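Brown spots on my sourdough bag bread, and other paper bag troubles

Posted by tiline_kitchen

Okay so I bake two loaves every weekend and I've been keeping them in paper bags on the counter like my grandmother did. Her bread stayed nice for days. Mine has a crust like a roof tile by the second morning! I tried folding the top over twice, I tried a clip, I even tried putting one bag inside another. My kitchen is pretty dry in February with the heat going, if that matters. Do I have to go to plastic? I really don't want to, the crust gets all leathery and sad.

Heike Gerlach

Paper is fine for day one and then it gives up on you, at least in a heated house. What I do is leave the loaf cut side down on the board until bedtime, then it goes in a linen bag, and the linen bag goes in a bread box. I had a cheap metal one for years and now I have an old enamel one from a yard sale in Berkum (22 dollars, and I'd have paid more).

Whatever I know we won't eat in two days gets sliced and frozen the same night. I do 12 slices to a bag with the end pieces kept separate for crumbs. They toast straight from the freezer, a notch higher than usual. 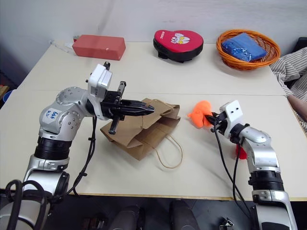
Brown paper bag on the white table.

Also, are you letting it cool all the way? I used to bag mine after an hour and the crust went soft and then weirdly tough. Now I wait at least 4 hours, longer for the big rye.

pichon88

just use plastic and stick it in the oven for a few min before dinner, crust comes right back. been doing it forever

brurico_baker

Plastic works but watch it in summer, I lost a whole loaf to mold that way. Your grandmother may have been baking bigger loaves, too. A big round one dries out a lot slower than a skinny one. If you're making two small ones, try putting all that dough into one and see how it does. I'd also look at how much water is in your recipe. I added a splash more to mine last winter and got an extra day out of it, though the dough was a pain to shape and I said some words.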